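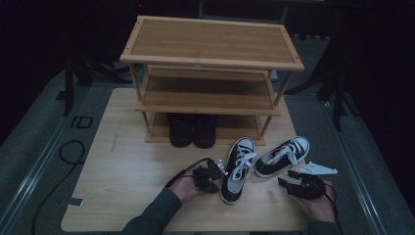 Canvas shoes in front of a three-tier bamboo rack, with boots on the bottom shelf.

Footwear is sold in whole sizes, sometimes halves, and almost never with a stated internal length. I think the label on the box should give that length in millimetres, measured the same way by every maker, and that the size number should be printed smaller beneath it.

A shoe size refers to the last, the solid form on which the shoe is built. It may refer to the length of the last, or to the length of the foot the last was meant for, and the gap between the two is left to the maker. British sizes step by a third of an inch. Continental sizes step by two thirds of a centimetre. Converting one to the other therefore involves rounding, and different firms round in different directions. A buyer who takes the same number in two brands can end up with two different lengths, neither of which is a fault in any sense a shop would accept.

Last winter Keerthana Kulkarni and I measured 26 pairs, all marked with the same size, using an internal gauge borrowed from a repair shop in Clellow. The longest was 6 millimetres longer inside than the shortest. That is nearly a full continental size. Four of the pairs came from one maker, Dusora, and even those did not agree with each other – the laced styles ran longer than the slip-ons.

The usual reply is that length is only one dimension. Morven Cruickshank, who cut patterns for many years, put it to me that a generous toe box will rescue a short shoe and a tight instep will ruin a long one. I accept this. Width, instep height and the stiffness of the upper all matter, and a single figure cannot carry them. But the present label carries none of them either, and it gets the length wrong as well.

A second objection is cost. Altalo's trade newsletter argued in September that measuring finished stock would slow down the packing line. It need not be done there. The maker already holds the dimensions of the last, and sampling a few pairs from each batch would show how far the finished shoe departs from them. A tolerance could be printed alongside, as it is on a length of pipe.

Sizes in thirds of an inch may well survive out of habit, and I have no wish to abolish them. I would simply like to order a pair of boots by post and know, before paying, whether there is room for a thick sock.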